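Planning and Buying FAQ: Hand-Held Gripper Kits

Last updated 15/04/2019

These are the questions Fernari gets most often from teams putting together a first budget for hand-held data collection. They apply to the Flutulus gripper kit and the Gokex head camera. Prices are on the quote form, as they depend on quantity and shipping.

What comes in a Flutulus kit?

A standard kit is one pair of grippers, left and right, with marker cubes fitted, a set of finger pads, two data cables, a charger and a carrying case. The backpack recorder is a separate line on the quote. So is the Gokex head camera. Please check both lines before you send the form back, as a missing recorder is the most common reason an order gets reopened.

How many kits should a new team order?

Count the people who will be recording at the same time, then add one kit. The extra pair covers repairs and charging. Most teams that start with four operators order five kits and are comfortable with that for the first season. If your people work in shifts, count the largest shift and leave the others out.

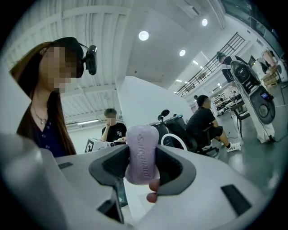 Can we rent before we buy?

Rental is available through our partner Hegde for periods of four weeks and up. Half of the rental fee is taken off the purchase price if you buy the same model within eight weeks of returning it. Rental kits are used units with new finger pads. Head cameras can be rented too, but backpack recorders are in short supply, so ask early.

What does it cost to run the grippers once we own them?

Finger pads are the main item. They wear with use, and hard or gritty objects wear them faster. We suggest one spare set per pair for every 13 weeks of daily recording. Cables come next. People step on them and catch them on chair legs, and the connector usually goes before the cable does. Put two spare cables per kit in the first order and save yourself a second shipping charge.

Storage is the cost people leave out. Two gripper cameras and a head camera running together fill a drive quickly, and you will want a second copy. Ask us for the current data rate sheet and work from your planned hours. Do not work from the trial, as trial days are short.

How much floor space do we need?

One operator needs a clear area of 7 by 8 feet, including a surface to work on. Several can share a large room if their areas don't overlap. You don't need to empty the room first. Desks, stored boxes and people at other jobs are fine in the background, and many buyers want that variety in their recordings.
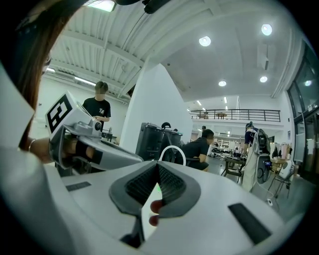
Power is more often the limit than space. Each area should have its own power strip within reach, with cables run along a wall or taped down where people walk. If you have to bring in an electrician for extra outlets, get that quote before you order the kits. It can take longer than our delivery does.

Do we need special lighting?

Ordinary ceiling lights are enough for most indoor work. Bare windows can be a problem late in the day, when the light changes over the course of a session. Blinds are cheap and we would budget for those first. Floor lamps are worth adding only if your test recordings come back dark.

What should we set aside for props?

Less than you think for the objects, and more than you think for replacing them. Household goods are inexpensive one at a time, but soft items get squashed, packaging tears, and things get lost between rooms. Teams that started with a fixed prop list in February had usually replaced a third of it by the time they called us again.
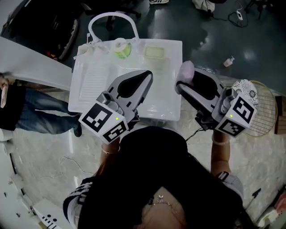

Buy props in groups that go with a task, and buy the surface along with the objects. A laundry or washing-up task needs somewhere to happen, and a tray or basin costs more than everything that goes in it. A white plastic tray with a ridged washboard section and a flat yellow sponge is a typical start, and it can go straight on a tiled floor if you have no counter free. Things from other tasks can sit alongside, such as a badminton racket. Keep the receipts by task so you can see later which ones were expensive to run.

Should we build kitchen and bathroom sets?

It depends on how long you have the room. For a lease under a year, loose furniture and freestanding counters make more sense, and you can take them with you. Plumbing is rarely needed. A faucet that isn't connected to anything is fine for reaching and placing tasks - only tasks that use running water need the real thing, and those need a drain and a floor that can get wet.

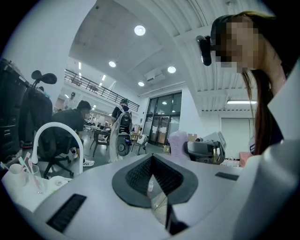
How long does delivery take?

Kits in stock ship in four business days. Orders of over 13 kits are built to order, and the date is on your quote. Head cameras ship from a different warehouse and may arrive separately. Sign for each box as it comes and tell us within seven days if anything is missing.

How should we split the budget across the year?

Plan on the equipment, room setup and first spares in the opening quarter. After that the regular costs are pads, cables, props, storage and operator time, and operator time is by far the largest. If money is short, order fewer kits and keep the hours.

Is training included?

One remote session is included with every order. It covers fitting the head strap, calibration and changing pads. On-site training is quoted by the day plus travel.

What is the warranty?

Twelve months on the grippers and the backpack recorder. Finger pads and cables are not covered. Rental kits bought through Hegde carry six months from the date of purchase.

Where do I send the quote form?

Use the upload button on the Orders page and include your shipping address, the number of operators and your planned start date. If your finance office needs a pro forma invoice, tick the box at the bottom of the form.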